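Journal > Workroom > Small Fixes

This site uses cookies to remember your settings and count visits. Accept / Manage preferences

Getting the work table back in order

I spent most of December working at a table that was too full to work at. Every job started with pushing things to one side, and whatever I pushed ended up on the floor or on the chair. I finally took a morning to sort it out, and it went well enough that I want to write down what I did before I forget.

The table is a plain one with a light wooden top. I bought it secondhand from Shaimaa Bouazza when she moved to a smaller apartment. She had used it for cutting fabric, and there are a few shallow pin scratches at one end that I never got around to sanding. It's a good height for standing, a little tall for sitting, and it doesn't wobble. I paid less for it than I paid for the stool.

I started by taking everything off, including the things I thought belonged there. That part took longer than I expected. I had three boxes on the floor: one for things I use every week, one for things that live somewhere else in the house, and one for things I couldn't identify. The third box filled up first. Lids were the worst of it. I had 22 lids and only nine containers, and most of the lids didn't match any of the nine. I threw out the cracked ones, kept the ones that fit, and saved a few of the flat ones because they make good trays for screws.

Then I wiped the top down with warm water and a drop of dish soap, dried it, and left it alone for an hour. I've used furniture polish on it in the past, and I won't again. It left a film, and tape wouldn't hold on it for weeks afterward.

The mat was the one thing I bought new. I had been using an old bath towel to protect the wood, and it bunched up every time I leaned on it. I looked at a green cutting mat first, with the printed grid, but I don't cut much and the lines bother my eyes. I went with a dark gray one from Flimura. It was $19 for the large size, and it covers most of the tabletop. It has a fine texture, so small parts don't slide when you bump them. It came rolled, and the corners stuck up for two days. I put a dictionary on each of the bad corners overnight, and that took care of it.

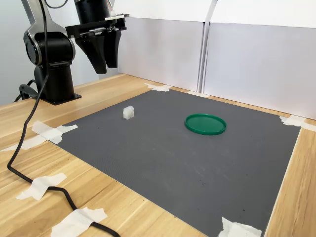
Color matters more than I thought it would. On the towel, which was striped, I was always losing things. On gray, anything light shows up right away, and so does anything bright. Black screws are still a problem. I put those on a lid.

The white panels along the back went up last year, and I left them where they were. Before that, small things used to roll off the far side of the table and I'd have to crawl under to get them. The panels also bounce a little light back in the afternoon, when the window is behind me and my own shadow falls on whatever I'm doing. I wipe them when I wipe the table.

Cords took up the rest of the morning. I don't like cord boxes. I had one from Skiline, and it was fine until I needed to unplug something, and then I had to take the whole thing apart. White tape works for me. I tape a cable down at the places where it wants to wander and leave the rest slack. If I need to move it, I peel up the tape and put down a new piece. It isn't pretty, and I did think about buying the clips that Tasitz makes with the adhesive backs, but I know I'd change my mind about where they should go a week later. The tape is 172 feet to the roll, and I'm still on the first roll.

Styliani Sfakianakis came by around lunch to return a drill and told me I should have drawers under the table. She's right. There is room for a narrow set on the right side, and I measured for it while she was here. For now I'm using two shoeboxes on the shelf behind the door, one for tape and markers and one for tools smaller than my hand. Bigger tools go on the wall.

I've also made a rule about the mat, and so far I've stuck to it. Only the job I'm on goes on it. If I stop for the day, I can leave that job where it is, but I can't put the mail down next to it, or a cup, or my keys. The mail was really how the table got so bad to begin with. It went down in one corner "for a minute" and other things gathered around it. There's a basket by the front door now, and I open the mail standing up.

A few things I'd do differently. I'd order the mat a week ahead so it could flatten out before I needed it. I'd have the trash bag open before I started, because I made a lot of trips to the kitchen with one lid in each hand. And I'd label the box of mystery parts with the month, so that I know when it's been long enough to throw them out. I did label it afterward, but I used a marker that rubs off.

It has been a few weeks and the table is still clear enough to use. The stool still has a sweater on it. I have a Malik catalog open to the drawer page, and the narrow set comes in white or birch, and I think I'm going to get the birch.

Filed under: Workroom, Decluttering, Small Spaces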